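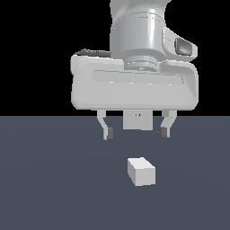 Slate blue-gray floor, plain black behind.

Sikton Matte Floor Paint, one gallon
Item 1046

Sikton says one coat. We say two, and on bare concrete we'd budget for three. The label also promises 577 square feet per can. Farzana Karunaratne in our Moma store got 217 out of hers on an old garage slab, so buy accordingly.
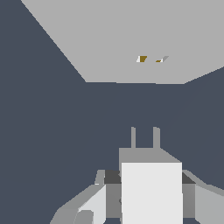 Matte paint hides dents well and dirt badly, whatever the brochure claims. Pale shades are the worst for it. On a flat light gray with no pattern, even two tiny brownish bits near the middle catch your eye. If you won't sweep, pick something darker.

Dries to the touch in 13 hours. "Scuff-proof" is their word. No returns on tinted cans.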